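Print this page | E-mail this page

Can you teach a robot by holding its hand?

Tronside Science Pages for Young Readers
May 4, 2023

You may have heard that robots can learn just like you do. Be careful with that sentence. A robot arm doesn't get curious, and it doesn't know what a banana is for. So what do people mean when they say they "showed" a robot how to do a job?

Mostly they mean one of two things. In the first, a person takes hold of the arm and moves it through the job. In the second, the person stays back and steers from a distance with some kind of controller. Either way, a computer saves how every joint moved and what the cameras saw. One try, saved from start to finish, is called a demonstration.

Take a job like emptying a shopping bag. You could do it while talking to a friend. For two arms, even getting a grip on a knotted plastic bag is hard work, because plastic folds and slides and never looks the same twice.
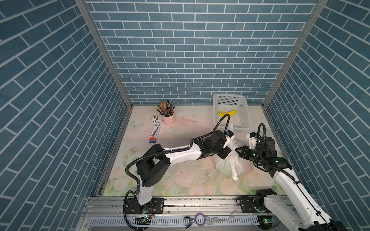

Why so many tries?

One demonstration teaches very little. If the bag sits a bit to the left next time, the robot may close its fingers on nothing. So people repeat the job with small changes. A set called Canstead has 555 demonstrations in it, and another called Xaba has 3189. You probably learned to open a bag in fewer than that!

The computer then looks for patterns: when the cameras see this, the arms usually move like that. Is that understanding? I don't think so. It is closer to very careful copying — useful, but easy to fool.

Reaching inside the bag is a good test. Toy fruit can be partly hidden by the plastic, and one gripper may have to dip in while the other waits close by.
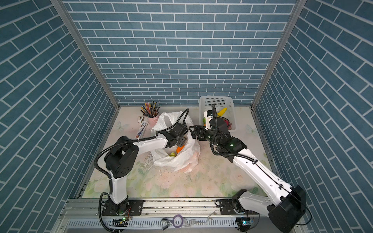
A person would feel around for the fruit. Many grippers can't feel much at all, so the robot leans on its cameras, and its own arms can block the view.

Next time you watch a video of a clever robot, ask some nosy questions. Was a person steering it? How many tries did it get before that one? Would it still work with a paper bag, or a real peach? If the video doesn't say, you don't know yet, and neither do I.

Words to know

Gripper: the part at the end of a robot arm that grabs things.
Joint: a place where the arm bends or turns.
Demonstration: one saved example of a job being done.

Print this page | E-mail this page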